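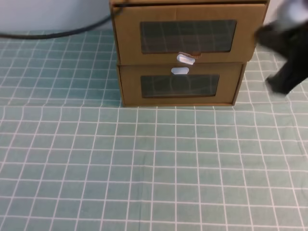

Two drawers, two white pull tabs, and a gripper on the move at the right.

Cardboard Month at Hakonar

Welcome to the February gallery! We spent most of the month gathering examples for Trokden, our learning system for everyday handling jobs, and almost all of it went into cardboard. Boxes, flaps, drawers, lids, tape. I thought I would be sick of the stuff by the second week and I'm still not.

If you're new to these pages, an example for us is one short run at a task, driven by a person, with the camera views and the arm positions saved together. Trokden learns from the whole pile. We wanted 3000 examples by spring and the counter read 1642 when I put this page together, so we're past halfway (yes, there was cake).

The drawer unit is my favorite thing on the task list. Sliding a drawer open sounds like nothing until you try it with two stiff fingers and a tab that small. Come in a little high and you push against cardboard. Come in low and you're under the tab with nothing to hold. Our drivers each found their own approach, and we kept all of them, the clumsy ones too. The windows in the drawer fronts are dark and see-through enough to pick up a bit of grid, and I'm very curious what Trokden makes of that. 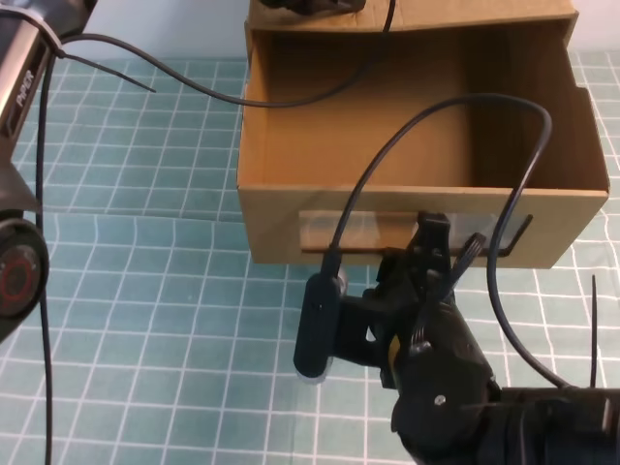
Fingers at the front wall of the open box. The arm on the left is marked PiPER.

Open boxes are a different game. There's the front wall to work around, and tape that catches the light, and flaps that stand up wherever they please. We file these runs under Ishida, the name of our box task set, and Ishida now has over 900 of the examples. Best session so far was a Thursday evening when everyone wanted one more turn and we ran until the snacks gave out!

One habit that has helped a lot: move the box between runs. A few inches over, a small twist, a different side facing front. It's dull work and it slows you down, but our early batches had the box in nearly the same spot every time and Trokden got very good at that spot.

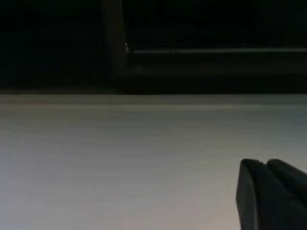
Low light from a gripper-mounted camera, with two dark fingertips in the corner and a bare stretch of tabletop.

I love these views. You get so close to what the fingers are up against, and the look changes completely from the fixed cameras. We save both kinds, matched by time, and Usinar (our sorting tool) lets us flip from one to the other while we label. Dim views go in with the bright ones.

Next up are zippered pouches, and then back to drawers with a smaller unit.

Comments

gridlines: The drawer one is great. Do you keep the runs where the tab slips?

Author: We do! They get their own label in Usinar.

flatpack_fan: Please do egg cartons. I've been asking since the last gallery.

mossy: What's the grid for, measuring?

Author: Mostly it helps us see how far we've moved the box. I also just like the color.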